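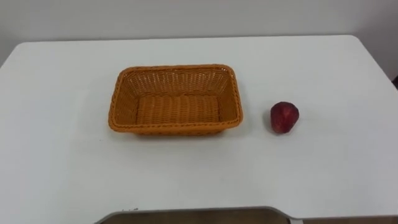 4.2 Start-State Check

Figure 3. Head camera view at the start state of the strawberry task. Both arms are out of view.

Before each trial, the Reldale planner waits for the head camera to confirm the start state. The check passes when the basket is found with nothing inside it, the strawberry is found on the table outside the rim, and neither arm blocks the view. Figure 3 meets all three conditions. If any of them fails, the planner holds and asks for a new image, up to 4 times, and then ends the trial.

We first ran the check with the depth-based segmenter from Pastwood. It fits a plane to the tabletop and groups whatever rises above it. The strawberry was easy for this method. The basket was harder, as the small gaps in its back wall let depth readings through and the segmenter often split the rim from the floor. We now segment in color and use depth only to place the result. A white table against a pale wall gives the color model little trouble with either object, but it makes the far table edge weak, so we take the table bounds from calibration.

The basket pose is reduced to a rectangle fitted to the rim. The release point is set at the center of that rectangle, 60 mm above the basket floor. The grasp point comes from the strawberry mask alone. We do not estimate which end of the fruit is the tip, and the gripper closes across the short axis of the mask.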